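Tableware notes: color-coded tumblers for the shared kitchen

The old mixed cups have been withdrawn from the second-floor kitchen and replaced with rolled-rim plastic tumblers in green, blue and pink. The order went to Baysal in July, 200 pieces in total, at a cost of 1,344 including delivery. The earlier quote from Stemero was lower per piece but covered a single color only, and color was the point of the exercise.

Assignment is by use. Green is for water and cold drinks at the long table. Blue is for the workshop rooms. Pink is for rinsing brushes and measuring out dry goods, and must not be drunk from. A cup that has been used for the wrong purpose goes into the gray crate under the sink for a separate wash.

The tumblers taper toward the base, so they will nest. Stack them dry, up to 12 high. Taller stacks lean, and the lower cups bind at the rim and have to be twisted apart. Pulling straight up on a bound stack puts the load on the rim, where the first batch of Vuvik cups split. If two cups will not separate, stand the lower one in warm water for a minute and try again.

For the table, set them out singly, open end up, one of each color.

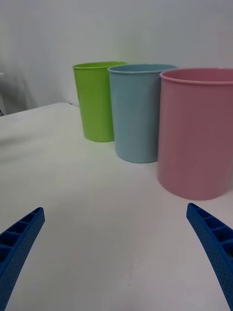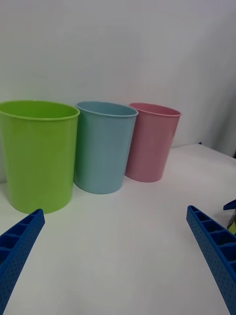
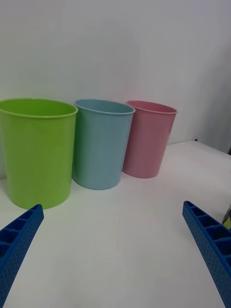 Green, blue and pink, upright in a row.

Kofi Eshun writes that the order of colors should be fixed as well, with green always at the end nearest the door, so that people arriving with their hands full can pick up a drinking cup without checking. He would also like the pink ones moved off the table altogether and kept beside the brushes, and asks whether a fourth color could be added for paint water.

The first request is adopted from this issue. The second is under trial in the small workshop. On the third, Baysal lists a yellow in the same size, but the minimum order is 200 and there is no shelf space for them at present.

Washing: top rack, normal program, no heated drying. Cups come out of the machine with water held under the rolled edge, so shake each one before it goes on the rack. Leave them inverted overnight. Stacking wet leaves a chalky ring that takes vinegar to remove.

Scratched cups can be kept for the pink duties whatever their color, provided they are marked on the base with a black cross. Cracked ones go in the recycling and are entered on sheet 409, which hangs inside the cupboard door. Requests for replacements go to Melahat Uçar, with the color and quantity stated.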